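Notebook, textile repair room, Tollville
2 Feb 2025
Entry by Nives

Subject: removing old wax from cotton canvas, second trial

I continue from the last entry, where I wrote that the iron and paper method left a yellow ring. Morena thinks the ring comes from the paper and I think it comes from the wax itself, so today I changed only the paper. The canvas is the same roll from Custent, cut in strips along the warp. I marked each strip in the corner with a pencil, because the pen bled last time.

Bath: 500 ml water, 2 g of soda, soap flakes from the open box. I let the strips stay in it until the water was cold. Next time I must write down the hour when I start, I forgot it again.
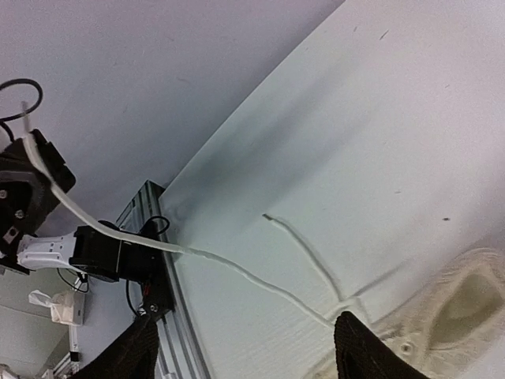 Cords and eyelets

Graziella asked me to add a note for drawstring pieces, so I put it in this entry. Please take the cord out before any bath. A cord that stays in the channel holds the soap, and it shrinks at a different rate from the cloth, and then the gathers never lie flat again. Tie a thread to one end before you pull, so the thread stays in the channel and can bring the cord back later. For metal eyelets, dry them from both sides with a cotton swab. On the Landia piece we did not do this and there was a green mark after one night.

Results of the strips: the blotting paper gave a ring too, but paler. The strip with plain cotton cloth under the iron gave no ring that I can see by the window. Under the lamp I am not sure. Gemma looked at the same strip and said she sees a faint one on the left half. I will ask Sølve to look without telling him which is which.

The feel of the cloth is still stiff. I think there is wax inside the yarn and we only took the surface. A longer bath may help, but I do not want to lose the color of the selvage - it is already weaker than on the untreated strip. 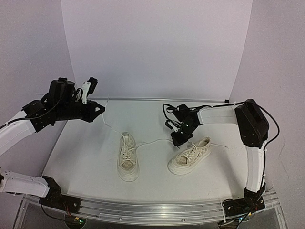 Table with sneakers, Tollville

Supplies: the Greco soap is nearly finished. I ordered 200 g more, and also blotting paper, although after today I am less convinced we need it. The invoice is in the folder with number 202.

To do:
Repeat the cotton cloth strip with a fresh piece each time the wax comes through.
Weigh the strips before and after. The small scale needs a new battery.
Ask Morena where she put the untreated strip from the first trial, it is not in the drawer.
Write the starting hour!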